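Chapter 2
Setting Out the Bench

Before any practical work begins, the bench has to be ready. This chapter deals with the small, ordinary items that a teaching laboratory uses every day, and with where to put them. Chapter 3 moves on to filling and labelling.

A bench often has to serve for writing up as well as for practical work. At Bundilar, where many of the exercises in this book were first tried, the computer screen and keyboard share a white table with the gridded sheet.

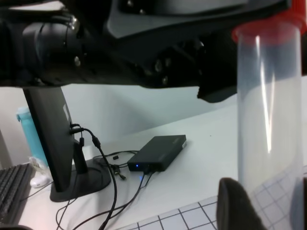
What is the gridded sheet for?
It gives every item a place that can be written down. A student can note that the rack stands six squares from the left edge, and the next student can put it back there.

Racks and tubes

A test tube rack holds tubes upright and keeps them in order. Fill the back row first, from left to right, and start the second row at the left-hand end. Caps of one colour make a gap in the row easy to spot. Tubes are transparent, so a coloured rack shows through them – keep this in mind when judging the colour of a liquid.
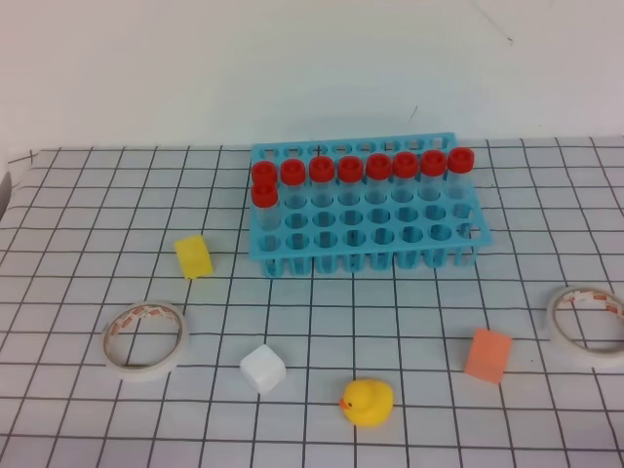
P. Adomaitis
Bundilar Teaching Laboratory

Stock should be checked before each term. The store at Mandley began one year with 683 capped tubes and ended it with 158 fewer, mostly through cracked walls and lost caps. A class of 24 can share racks between pairs if each pair keeps to its own row.

Tape

A roll of tape belongs flat on the bench, where it can't wheel away. Put it on the side of your writing hand, clear of the rack. Fold over the free end after use, as clear tape is hard to find again once it has stuck down.

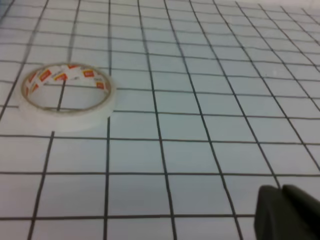 Foam blocks

Small foam cubes are used in Exercise 2.1 to practise placing and measuring. They weigh very little and a sleeve will shift them, so set them down last. A bright colour such as yellow shows up well against a white sheet.

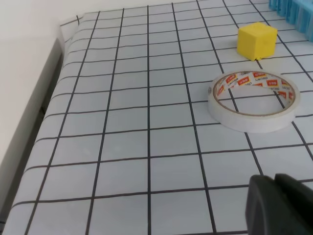

Measure from the same corner of the block each time and write the distance in whole squares before you try to estimate parts of a square. The Pustine record card, printed at the end of this chapter, has a column for each. If the sheet has wrinkled, smooth it from the middle outwards and measure again.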